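Bedroom and soft toy check – Fliltenville short-stay house
Completed by Rosalie Ortner, 3 Oct 2023

Checked against the Oltetti room sheet. Items marked "note" have a comment under them.

1. Bed and mattress – pass
Double bed stands level. No sharp corners on the frame at shin height.

2. Fitted sheet – pass, note
Grey sheet, no tears or loose threads. Corners hold when tugged. It creases easily and doesn't need ironing between guests.

3. Toy basket – pass, note
White plastic with small holes in the sides. Rim and holes felt over by hand for cracks and burrs, none found. Store it on a low shelf when the room is let.
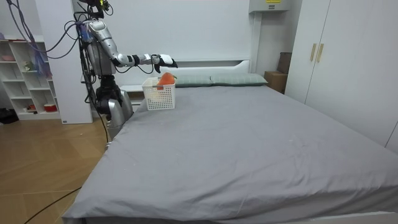
Elikem Addo: Could we add the holes to the regular clean? Lint builds up in them and a cloth doesn't reach. I used an old toothbrush in August and it took 8 minutes.

Agreed, added to the monthly list. Warm soapy water only.

4. Soft toys, seams – pass, note
Pull each seam gently between thumb and finger. Plush fruit has small trims at the ends, and those are the first places to work loose. If a trim lifts at all, the toy comes out of the room that day. 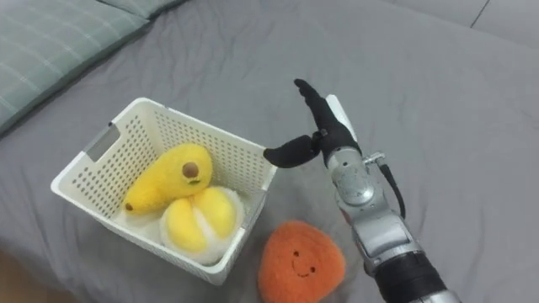 Felted pieces pill sooner than the smooth ones. Pilling isn't a fail, but trim it with scissors and bin the fluff.

5. Soft toys, washing – note
Wash in a mesh bag, cool cycle, no softener. Dry flat. Labels on two toys were too faded to read, so treat those as hand wash.

6. Pillows – pass
Green-toned plaid covers, seams closed. Check that no filling has bunched at the corners. 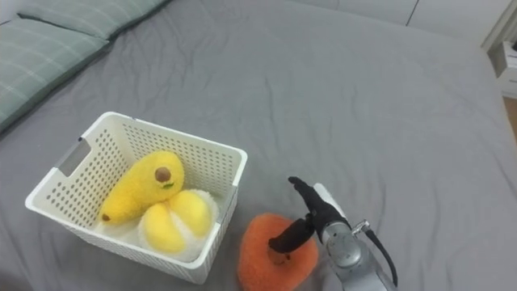 Covers come off every changeover, and the inners get aired in August.

7. Cot or toddler staying – action
Take all pillows and soft toys out of the cot before sleep. Add this line to the welcome folder. Mehrangiz Mohammadi to print.

Still open: item 7, and replacement labels for item 5.

Questions to the Fliltenville house office | © Oltetti | Back to top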